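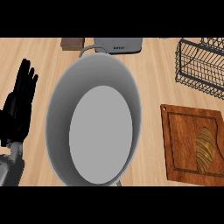 Início Fóruns Jardim e Horta Rega Entrar

Rega gota a gota em canteiro inclinado, metade seca e metade encharcada

Última atualização: February 22, 2021

terra_e_sol
Boas, pessoal! Venho pedir ajuda porque já não sei o que fazer ao meu canteiro. Tenho uma faixa em declive ao longo do muro, com alfazemas em cima e hortênsias em baixo (sim, eu sei, eu sei), e montei no ano passado um kit de gota a gota da Stomine com 20 gotejadores. O problema é que lá em baixo aquilo fica uma papa e em cima as plantas parecem biscoitos. Já limpei os gotejadores com vinagre, já troquei o filtro e continua igual. Queria deixar isto resolvido antes de março, que depois começo a plantar e não quero andar a pisar tudo. O que é que faziam?

quintal_da_ponta
Olá! Os gotejadores são autocompensantes? Se forem dos simples, o de baixo deita sempre mais. Passei pelo mesmo com um talude atrás da garagem e só ficou bem quando troquei todos. Os da Tak custam mais um bocadinho mas aguentam o desnível na boa.

terra_e_sol
Hmm, boa pergunta. A caixa diz "regulável", e cada um tem uma cabecinha vermelha que roda. Calculo que isso não seja a mesma coisa?

quintal_da_ponta
Não é, não. Regulável quer dizer que és tu a andar de rabo para o ar a rodar aquilo tudo :)

MusgoVerde
Eu cá não gastava dinheiro em gotejadores novos. Rodas os de baixo quase até fechar, abres os de cima e pronto. Tenho os reguláveis da Stomine há três verões e nunca me deram problemas. O pessoal aqui manda logo comprar coisas!

quintal_da_ponta
MusgoVerde, com todo o respeito, o teu quintal é plano, já puseste aqui a planta dele não sei quantas vezes. Num declive afinas aquilo hoje, a pressão da rede muda à noite e no dia seguinte está tudo na mesma.

MusgoVerde
Plano não, tem um degrau! E a pressão resolve-se com um redutor à saída da torneira. Ponham o redutor primeiro e depois falamos.

horta_no_terraco
Acho que estão os dois a esquecer as plantas. Alfazema e hortênsia na mesma linha nunca vai correr bem, com gotejador caro ou barato. Eu fazia duas linhas, cada uma com a sua válvula, e um programador de duas saídas. Tenho o da Motis e estou contente, tirando o visor, que ao sol não se lê nada. Em cima regas pouco e espaçado, em baixo mais vezes. E vê também a cobertura do solo, que a terra nua num declive deixa fugir a água toda pela superfície.

terra_e_sol
Duas linhas não me tinha passado pela cabeça! O tubo principal passa mesmo a meio, até dava jeito. Cobertura não tenho nenhuma, tinha casca de pinheiro mas foi toda parar ao caminho com as chuvas.

horta_no_terraco
Experimenta pôr o tubo atravessado, a acompanhar as curvas de nível, e a casca por cima, mais grossa. A fininha rola toda.

MusgoVerde
Com as duas linhas concordo, vá. Continuo a dizer que o redutor faz falta.

terra_e_sol
Fui à loja da Walano e trouxe um redutor, uma válvula e um saco de casca grossa. Os gotejadores ficam os mesmos por agora (desculpa, quintal_da_ponta!). Vou abrir a vala para a segunda linha quando a terra secar um pouco e depois conto como ficou.

quintal_da_ponta
Sem problema, mas guarda o talão dos meus argumentos para agosto, hehe. Boa sorte com isso!

Tópicos recentes
Casca de pinheiro ou estilha para canteiros?
Programador Motis perde a hora depois de trocar as pilhas
Quando podar hortênsias em zonas com geada
Depósito para água da chuva, que tamanho escolher
Relva amarela junto ao muro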